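프로테로(Prothero) 무선 타이어 공기주입기 석 달 써본 후기

겨울마다 공기압 경고등 때문에 스트레스받으시는 분들 많죠? 저도 그랬어요. 아침에 시동 걸면 노란 불이 딱 들어와 있고, 주유소까지 가면 공기주입기 앞에 차가 세 대씩 서 있고... 그래서 결국 하나 샀습니다. 코카(Corkar)라는 자동차용품 쇼핑몰에서 세일할 때 잡았는데, 원래 리드니스(Ridness) 유선 제품을 쓰던 사람이라 둘을 비교하면서 써볼게요.

먼저 구성품부터. 본체, 호스, 충전 케이블, 자전거용 어댑터랑 공에 쓰는 바늘, 그리고 파우치가 들어 있어요. 파우치는 좀 아쉽습니다. 지퍼가 뻑뻑해서 장갑 끼고는 못 열겠더라고요 ㅠㅠ 본체는 텀블러만 한 크기라 운전석 도어 포켓에 세워서 들어가요. 리드니스는 트렁크 바닥을 다 뒤집어야 꺼낼 수 있었는데 이것만 해도 저는 대만족!
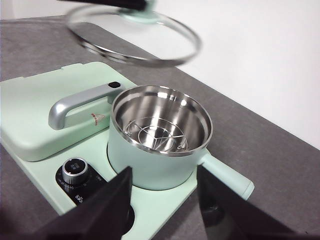 민트색 전기 조리기, 짙은 회색 상판 위에서

사용법은 단순해요. 호스를 밸브에 돌려 끼우고, 버튼으로 목표 공기압 맞추고, 시작 누르면 끝. 설정값에 도달하면 알아서 멈춥니다. 저는 차가 해치백인데 앞뒤 권장 공기압이 달라서 매번 숫자를 바꿔야 했거든요. 프로테로는 마지막에 쓴 값을 기억해 주긴 하는데 딱 하나만 기억해요. 앞바퀴용, 뒷바퀴용으로 두 개 저장되면 얼마나 좋을까요. 다음 모델에는 꼭 넣어주세요, 제발.

소음 얘기 안 할 수가 없는데요, 시끄럽습니다. 지하주차장에서 밤 11시 넘어서 한번 돌렸다가 소리가 벽에 울려서 제가 더 놀랐어요. 그 뒤로는 낮에만 씁니다. 유선 리드니스랑 비교하면 소리가 더 높은 톤이라 귀에 좀 꽂히는 느낌? 대신 진동은 훨씬 적어요. 리드니스는 바닥에서 혼자 슬금슬금 기어 다녔거든요 ㅋㅋ

배터리는 설명서에 최대 30분 연속 사용이라고 되어 있어요. 저는 그렇게까지 길게 돌려본 적은 없고, 타이어 4개 모두 조금씩 보충하는 정도로는 배터리 표시가 한 칸 줄어드는 수준이었습니다. 다만 완전히 주저앉은 타이어를 처음부터 채우는 건 다른 얘기예요. 같은 동호회의 발렌틴 루수 님이 뒷바퀴가 펑크 나서 패치 붙인 다음에 제 걸 빌려 갔는데, 중간에 본체가 꽤 뜨거워져서 한 번 쉬었다가 마저 넣었대요. 호스 끝의 금속 부분이 특히 뜨거우니까 빼실 때 조심하세요. 저도 멋모르고 덥석 잡았다가 "앗" 했습니다.

정확도도 궁금해서 아는 정비소에 들른 김에 물어봤어요. 자이드 주비 사장님네 게이지로 바로 이어서 재봤더니 거의 같게 나왔고, 왼쪽 뒷바퀴만 살짝 차이가 났는데 사장님 말로는 호스 뺄 때 새는 공기 때문일 수 있다고 하네요. 이건 저도 인정하는 게, 나사식이라 돌려 빼는 동안 푸슉 하고 바람이 빠져요. 손이 느리면 느릴수록 손해입니다. 레버로 딸깍 빼는 방식의 어댑터를 따로 파는 곳도 있던데 아직은 안 사봤어요.
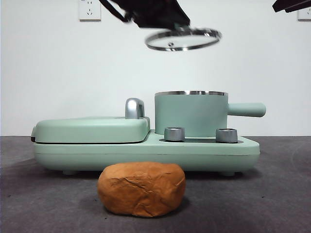
유리 뚜껑과 벽면 콘센트

장거리 때는 확실히 든든했어요. 5월에 처가 식구들 태우고 편도 305km를 다녀왔는데, 사람도 꽉 차고 짐도 꽉 차서 출발 전에 공기압을 만재 기준으로 올려 놓고 갔거든요. 예전 같으면 귀찮아서 그냥 출발했을 거예요. 돌아와서는 버튼 하나로 다시 빼려고 했는데... 아, 이 제품은 공기 빼기 기능이 없습니다! 넣기만 돼요. 빼려면 밸브 핀을 직접 눌러야 합니다. 상품 페이지에는 이 얘기가 맨 밑에 조그맣게 써 있어서 저처럼 놓치기 딱 좋아요.

LED 조명은 기대 이상이에요. 비 오는 목요일 저녁에 갓길 말고 휴게소 구석에서 조수석 쪽 타이어를 볼 일이 있었는데, 밸브 찾기에 충분히 밝았어요. 화면도 밤에는 또렷합니다. 반대로 한낮 땡볕에서는 숫자가 잘 안 보여서 손으로 그늘을 만들어야 해요.

충전은 C타입이라 차 안에서 휴대폰 케이블로 해결돼요. 케이블이 동봉된 건 짧아서 저는 집에 굴러다니던 긴 걸로 바꿨습니다. 그리고 여름에 차 안에 두고 다녀도 되냐는 질문을 댓글로 많이 받았는데, 설명서에는 고온의 차내 보관을 피하라고 되어 있어요. 그래서 한여름에는 현관 신발장에 뒀다가 멀리 갈 때만 챙길 생각입니다. 비상용으로 늘 차에 두려고 산 건데 이건 좀 애매하죠.

유선이랑 뭐가 낫냐고 물으신다면, 한 달에 한 번 보충하는 용도면 무선이 압도적으로 편해요. 시거잭 꽂고, 선 빼고, 문 틈에 선 끼우고, 시동 켜고... 이 과정이 통째로 없어지니까요. SUV나 승합차처럼 타이어가 크거나 가족 차 여러 대를 한꺼번에 관리하시는 분은 유선을 같이 두는 걸 추천해요. 저도 리드니스는 안 버리고 창고에 모셔 뒀습니다.

좋았던 점: 크기, 자동 멈춤, 밝은 조명, C타입 충전
아쉬운 점: 소음, 공기 빼기 안 됨, 저장값 하나뿐, 뻑뻑한 파우치 지퍼

제 별점은 다섯 개 만점에 4개요. 공기 빼기만 됐어도 반 개 더 드렸을 텐데! 혹시 레버식 어댑터 써보신 분 계시면 어떤 게 이 호스에 맞는지 댓글로 좀 알려주세요. 맞는 게 있으면 주문해서 써보고 글 밑에 추가해 둘게요.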